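Packing staff at Okdale take the grippers in hand to teach their new robots
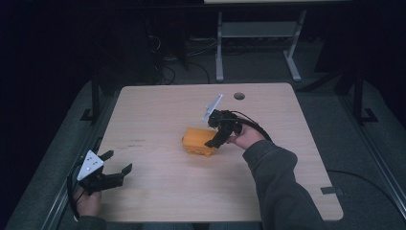 Photo: Penow

January 16, 2023

Staff at the Okdale packing works have started the year with a new job on the rota, and by all accounts there is a queue for it. Instead of spending the whole shift on the line, packers can now sign up for a session at the teaching table, where they pick up a pair of hand-held grippers and show a robot how the work is done.

The robots are coming from Penow, a small automation firm that has been working with Okdale since last summer. Two arms will go in at the end of the packing line, where parts and foam pieces are lifted, turned and set into trays. It is the job people at the works like least. A full shift there means 1764 lifts, nearly all of them with the same twist of the wrist, and it sends more people to the physio than any other station in the building.

What makes the project so interesting is who is doing the teaching. Penow could have sent its own engineers to write the movements. It asked for packers.

"I've been putting things in trays for years and I never thought of it as something you'd need to learn," said Kathleen Sheehan, who was among the first to try the grippers. "Then you slow down and watch yourself, and there's a lot going on! You come in from the side, you give it a little nudge so it's square, then you close. My hands knew that and I didn't."

Each gripper has two jaws and is held in one hand, so a packer works with a left and a right much as they would with their own fingers. The movements are recorded and go into Hao, the software that will run the arms. A session lasts 60 minutes with a break in the middle, and so far the team has recorded 602 good runs. Tsung-han Yang, who leads the work for Penow, wants 800 before the arms are switched on.

He is delighted with what the packers have brought to it. "We had one way of picking up a block and we thought it was fine," he said. "In the first morning we saw four better ones. One of them came from Milagros, and we now use it as the starting point for everyone."

Milagros Aguirre's method is to touch the end of the piece first and let it settle before taking any weight. She says she picked it up on night shifts, when the lights over the old line were poor and it was safer to feel for things than to look. She has since been asked to help train the other packers on the grippers, two mornings a week, with a pay rise to go with it.

The change will be felt by everyone on the line. Okdale has agreed with staff that no jobs will go when the arms arrive. The six people who now rotate through the tray station will move to checking, mixed orders and looking after the robots themselves, and anyone who wants to can train on Hao during paid hours. Hours and shift premiums stay as they are for the first year, after which they will be looked at again.

Not everybody was keen to begin with. Lionel Yeoman, the staff representative, said the first meeting had been a lively one, with plenty of questions about what happens to the recordings and whether they might be used to time people. It was settled in writing that they can't be. Names are kept off the files, and no one is made to take part.

"That mattered a lot," he said. "Once it was on paper, people relaxed and got curious. I had a go myself. I was hopeless, but I had a go."

The grippers do take some getting used to. Several packers found their forearms tired quicker than expected, and the cables were a nuisance until people learned to let them hang to the outside. Penow is working on a lighter pair.

The first arm is to be fitted alongside the tray station and will run on day shifts only, with a packer beside it at all times. Staff at Okdale's sister site, Fitia, will be over to see it working before they decide whether to try the same thing.

Packers who would like a session at the teaching table should put their name down with Jamie Penrose in the shift office. January is full, but there is a waiting list.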